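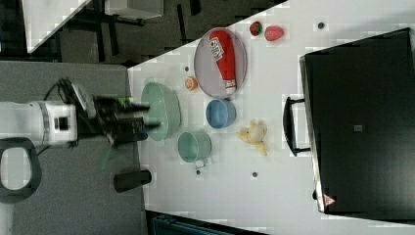 The arm budget, second try

Print this post | E-mail this post

OK so quick one before I go back in. I keep getting asked what the whole thing is costing and I keep giving a different answer, so I sat down with the spreadsheet at lunch and tried to make it behave.

Short version – the arm is the cheap part to plan for. You get a quote, you argue, you get a slightly better quote. Done. Everything else is where the money goes.

We looked at two. Ostent came back fast, clean quote, arm and gripper on one line, training on another. Farnarex took forever and then sent three pages with the gripper as an "option". An option! What would I do with an arm and no gripper. Wave at people I guess.

Went with Ostent. Not going to post the arm price, they asked me not to and fair enough. But the extras I can talk about, because most of them didn't come from them.

Extras so far: $2301. That's over. I had a much smaller number in that row and I was pretty smug about it in October.

Where it went, more or less in order of pain:

Table. Wanted to reuse the old one. Wobbled every time the arm stopped hard. Bought the white top from Lindness, which already had some holes in it, fine for us. Delivery was extra. Lift gate was extra on top of the delivery. Read the delivery page before you click.

Cables. Always cables. The ones in the box were too short for where we wanted the base and the longer ones ship seperately. Order them with the arm. I have now said this to myself twice, once per order.

Fingers. Spare set for the gripper. The two-finger one is fine for what we do, which is table clearing – bowls, a mug, a plate, fruit, the ketchup bottle. The bottle on its side on the big gray plate is a good hard one, I like it as a test. The round blue bowl too. I priced a suction tool from Ristić as well and put it in next year's column. Would be nice for the plate. Can wait.

Dishes and food. You laugh but I had zero in that row. Put $100 in it. We use a bunch of stuff – green oval bowl, green mug, banana, strawberry, half an orange – and you want duplicates of anything you like, same color, same size, or your results from last month don't line up with this month's. Buy doubles the first time. The store had changed the mug when I went back for more. Same name on the shelf, different handle.

Shipping on returns. Didn't plan for that either.

What I'd do different:

Get the lead times in writing. Ours said 3 weeks and it was 21 working days, which somebody over there thinks is the same thing. It's not and I had a room booked.

Ask for the gripper, the mount and the cables on the same line. If they come as seperate lines somebody in purchasing will cut one, and they'll cut the one you need.

Keep a row called "misc" and make it bigger than feels decent. Mine was embarassing and it was gone first.

Don't buy the second arm yet. I know. I want one too. But run the first one for a few months and write down every time you had to stop and what for. If the list is mostly "waiting on a part" a second arm just gives you two things waiting on a part.

Also floor space!! I measured the table and forgot everything that has to stand near it, cases, other tables, legs of other tables. Tape it out on the floor before you order anything. Costs nothing.

Still open: service contract. Ostent wants a yearly fee, I want to pay per visit, we're going back and forth. Leaning yearly just so I can put one number in the sheet and stop looking at it. If anyone has paid per visit and lived, tell me in the comments what it came to.

Back to it. Will post the actual sheet when I've cleaned out the rude row names.

Recent posts
Farnarex quote, line by line
Do I need a bigger table (yes)
Suction or fingers for plates
Moving the bench again
What I asked Ostent on the phone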